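Wudix Mail: IMAP login fails after password change

brarkov_user
Changed my Wudix Mail password in June. Webmail accepts the new one. Desktop client returns AUTHENTICATIONFAILED on port 993. Mailbox holds 2,291 messages, well under quota. I deleted the account from the client and added it again, same result.

Keerthana Pillai
Do you have two-step sign-in turned on? If so, the main password will never work over IMAP. You need an app password, and every existing app password is revoked when the main one changes. Settings > Security > App passwords > Create.

brarkov_user
Two-step is on. I made an app password and it still fails. Server log line from the client:
NO [AUTHENTICATIONFAILED] Invalid credentials

ashour
Post the username format. Wudix wants the full address, domain included. Some clients strip everything after the @ during automatic setup.

I put my albums in the same account's storage and had to redo that sync as well.
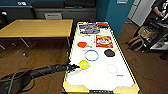 Air hockey table, playing surface in use as a shelf

Keerthana Pillai
The username isn't likely to be the cause. A stripped domain gives a different error on Wudix ("unknown user"). I'd look at lockout first. After 30 failed logins the IMAP side is blocked while webmail stays open. A client polling every minute with the old password gets there in half an hour.

wirmont
Disagree. I got "invalid credentials" with a stripped domain last month. The error text depends on which server answers. 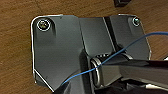 Also check whether the client is still trying OAuth. If the account was added with the automatic wizard, it stores a token and ignores whatever you type in the password box. Set the method to "Normal password", SSL/TLS, port 993.

brarkov_user
Method was OAuth. Changed it. Username was already the full address. Now I get a timeout instead.

Keerthana Pillai
A timeout fits a block. Close the client on every device, phone included, and leave it closed for about 80 minutes. Then connect from one device only.
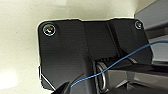 Saved passwords on the phone are the usual source of repeat lockouts. Remove the account there completely, because editing the entry leaves the old token behind. Before you do, check that nothing exists only on the phone. Drafts with attachments are the risk. My own drafts folder had a photo meant for a parts query, and it had never synced. Forward anything like that to yourself from webmail.

brarkov_user
Closed everything, waited, connected from the desktop. Login OK. It's pulling headers 200 at a time.

wirmont
So it was OAuth.

Keerthana Pillai
OAuth caused the failures, the failures caused the block. Add the phone back with its own app password, don't share the desktop one.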